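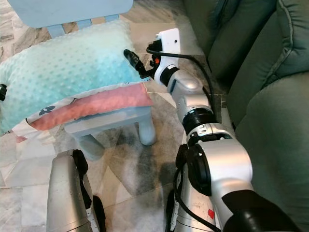
Right arm over the cushion stack on the blue stool, Sugiyama home site

Print this page | E-mail this page
Reading time: 2 minutes

Ticket: Grasp success lower at home site than in Cesimcombe lab
Project: Pirari soft-object handling
Status: Open
Opened: May 29, 2026

Problem
The policy trained on 2,000 lab demonstrations picks up pillows well in Cesimcombe. At the Sugiyama home it closes too early on plush covers and pinches air. Hard objects are not affected.

Checked so far
1. Gripper calibration. Redone on both arms, no change.
2. Wrist camera exposure. Auto exposure was on. With a bright doorway in view, the cushions went dark and the depth estimate moved toward the gripper.
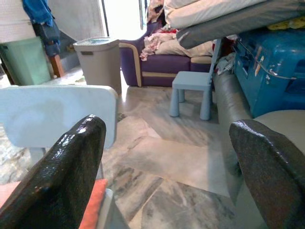 Locked exposure to the lab value and ran 200 trials. Early closes dropped but did not go away. Misses are now mostly on covers with raised dots.

3. Training mix. The lab set has almost no textured covers. Collected 300 demonstrations at the home site and fine-tuned from the Rikotano checkpoint. The first fine-tune used a learning rate that was too high and lost the lab skills. Log kept, weights deleted. 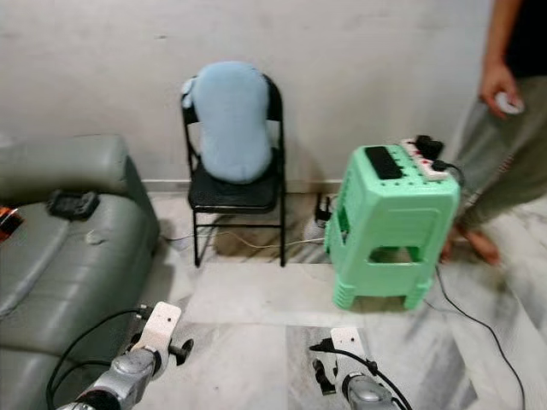 Second fine-tune mixes lab and home data in equal batches and leaves the vision encoder frozen for the first 2,000 steps. Lab results are back to where they were. Home results are better on dotted covers and unchanged on smooth ones.

Still open
- Left arm has had fewer trials than the right. Do not compare them yet.
- Polished floor reflections may also affect depth. Not tested.
- Repeat the exposure test with the old weights so the two fixes can be reported separately.

Next update in July, after the left arm trials are finished.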